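4.2 マグネト関連不具合報告の抽出と分類

本節では、ピストンエンジン搭載小型機の整備記録から点火用マグネトに関する不具合報告を抽出し、部位および発見契機の別に整理する。対象は、運航会社Stiritz、同Pradance、ならびに整備事業者MacAulayから提供を受けた記録である。3者の記録様式は統一されておらず、部位名の表記、使用時間の起算点、処置区分の粒度がそれぞれ異なる。前節で定義した共通項目への変換後、重複を除いた報告総数は3,609件となった。

抽出は2段階で行った。第1段階では、部品名称欄および自由記述欄に対し、マグネト、ディストリビュータ、インパルスカップリング、点火時期の各語とその略記を用いて検索した。第2段階では、抽出された報告を通読し、点火プラグまたはハーネスのみを対象とするもの、定期交換の実施記録にとどまるものを除外した。この結果、323件を解析対象とした。判定が分かれた報告は、処置欄に記された交換部品を優先して帰属を決めた。
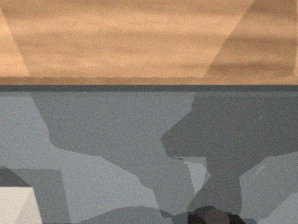 図4 木目のある面と灰色の面の境界部(レンダリング画像)

部位は、接点機構、コンデンサ、コイル、ディストリビュータブロックおよびギア、インパルスカップリング、軸受・シール、取付部の別とした。1件の報告に複数部位の損傷が記載されている場合は、最初に機能喪失に至ったと判断できる部位を主部位、その他を副部位とした。先後関係が記述から読み取れない場合は主部位を「不定」とし、部位別の比較から外した。

接点機構に分類した報告では、接点面の荒れ、カムフォロワの摩耗、接点間隔の規定値逸脱が主な記載内容であった。カムフォロワの摩耗は接点間隔を減少させ、内部タイミングの変化として現れる。一方、接点面の荒れはコンデンサの劣化に伴って進行することがあり、両者が同時に記載された報告については、コンデンサの静電容量測定結果の有無を確認した。測定結果が添付されていない報告では因果の向きを定めず、接点機構を主部位、コンデンサを副部位とした。

インパルスカップリングに分類した報告は、始動不良を契機とするものと、分解検査で爪またはリベットの摩耗が認められたものに大別される。前者では、スタータ側の不具合を疑って先に別の処置が施され、後日改めてカップリングの不具合が報告された例がある。こうした連続する報告は、同一機体かつ同一装着位置であれば一連の事象とみなし、使用時間は最初の報告時点の値を採用した。

4.3 使用時間の補正

使用時間の欄には、新品時からの累計を記したものと、直近のオーバーホールからの経過を記したものが混在していた。Pradanceの記録では両方が記入されているが、Stiritzの記録では後者のみである。MacAulayの記録には起算点の明示がなく、作業指示書の写しと照合して判定した。照合によっても起算点を確定できなかった報告が68件あり、これらは部位別の件数集計には含め、使用時間を用いる解析からは除外した。
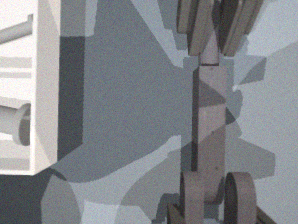
図5 白色の箱形容器(左)と関節をもつ構造体(右)(レンダリング画像)

使用時間はオーバーホール後の経過時間に統一した。新品で装着され一度もオーバーホールを受けていない個体については、累計時間をそのまま用いた。この扱いは、オーバーホールによって個体の状態が新品相当に復帰するとの仮定に基づくが、ディストリビュータギアのように再使用されうる部品ではこの仮定が成立しない場合がある。そこで、当該部位を主部位とする報告については、部品交換履歴が確認できたもののみを使用時間の解析に用いた。

計測値の時間分解能にも差がある。タコメータの積算値を転記した記録では、巡航回転数を基準とする換算のため、低回転での運転時間が過小に現れる。訓練用途の機体は地上滑走と場周飛行の比率が高く、この影響を受けやすい。本研究では換算係数を設けず、計器の種別を共変量としてモデルに含めた。 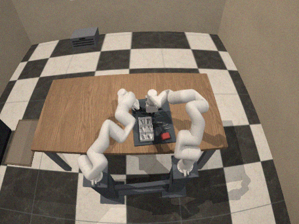
発見契機は、飛行中の異常、飛行前点検での回転数低下、定期点検、他作業中の偶発的発見に区分した。回転数低下については、左右個別の低下量と両者の差のいずれが許容値を超えたかを記録から読み取ったが、値の記載がなく「過大」とのみ記されたものが含まれる。これらは許容値超過として扱い、低下量を用いる回帰には使用しなかった。

Turndaleの訓練拠点に配備された機体は、他の拠点と比較して飛行前点検での発見の比率が高い。同拠点では1日の飛行回数が多く、点検機会そのものが多いことから、この差を機体状態の差と直ちに解釈することはできない。点検機会当たりの発見率に換算すると、拠点間の差は縮小した。ただし、点検機会数は飛行回数からの推定であり、点検後に飛行が中止された場合の計上漏れを含む。

4.4 季節性の検討

吸湿に起因する絶縁低下が疑われる報告について、月別の分布を確認した。ディストリビュータブロック表面の炭化痕が記載された報告は約14件にとどまり、月別に分割すると統計的な比較に耐えない。件数は9月にやや多いが、同月にはStiritzの一括点検が予定されており、点検時期の偏りと分離できなかった。加圧型マグネトではフィルタの状態も影響要因となるが、フィルタの交換記録は独立した様式で管理されており、今回の共通項目には含まれていない。

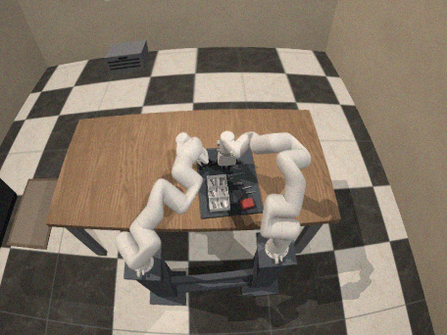
以上の制約を踏まえ、生存時間解析では季節を説明変数に含めず、主部位、計器の種別、運航用途、加圧の有無を用いた。定期点検で発見された損傷は発生時点が特定できないため、前回点検時と発見時の間に発生したものとして区間打切りの扱いとした。飛行中の異常および回転数低下を契機とするものは、報告時点を発生時点とみなした。推定には最尤法を用い、分布形にはワイブル分布を仮定した。形状パラメータは主部位ごとに推定し、推定結果は次節に示す。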